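## 6 Work Area Rules for Two-Arm Tabletop Stations

These rules apply to every Calto station running the drink preparation tasks. They supplement the site risk assessment and do not replace it.

### 6.1 Setting the table

1. Park both arms at the sides of the table and open the grippers.
2. Place the cutting board at the center of the table, with its long grain in the direction given on the task sheet.
3. Set the jigger upright to the left of the board, wider cup up. The glass cup goes to the right.
4. Lay the lemon on the board near the upper-left corner.
5. Remove anything that is not on the task sheet.

**Note:** Clear glass is hard to detect on a white tabletop. Check the cup position by eye before each run – do not rely on the camera preview alone.

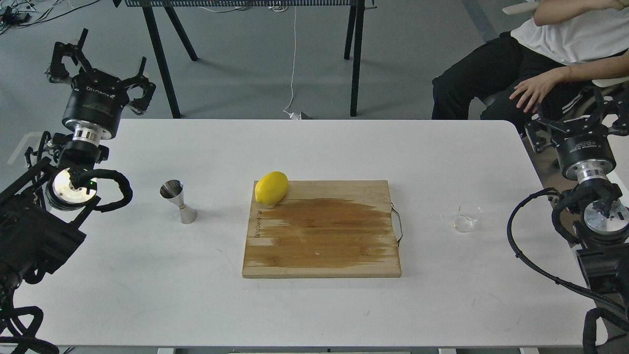 ### 6.2 People near the station

- Mark the reach of each arm on the floor with tape. Seats stay outside the tape while the drives are enabled.
- The operator at the stop button must have a clear view of both grippers.
- Hands enter the table area only after the Horkix controller reports HOLD on both arms.

**Caution:** A green joint light does not mean that the arm is safe to touch. Confirm HOLD on the controller screen.

### 6.3 Cables and cleaning

1. Check that arm cables hang free and cannot catch on the table edge.
2. Route floor cables away from the operator's path.
3. Wipe up liquid between runs. Replace a board that has warped.
4. Inspect the finger pads every 4,000 grip cycles and enter the result in the Flerus log under code 43.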